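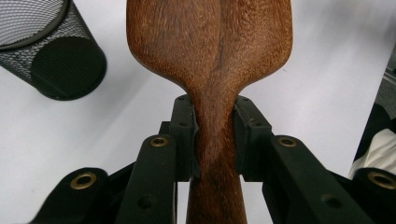 Reddish-brown piece, dark streak of grain down the middle.

2021-10-16

Spent a happy, slow morning on finishing oils, and I'm still fond of the Nyanda – it smells lovely and forgives a clumsy rag. Kibet wiped down test board 35 with the Zudus and wasn't impressed, poor man, as it stayed tacky well past lunch. I've left both boards on the rack by the window so Victor can have his say. The last notes on this are from March, when we thinned everything far too much. Need to order 3 more tins and some decent lint-free cloth.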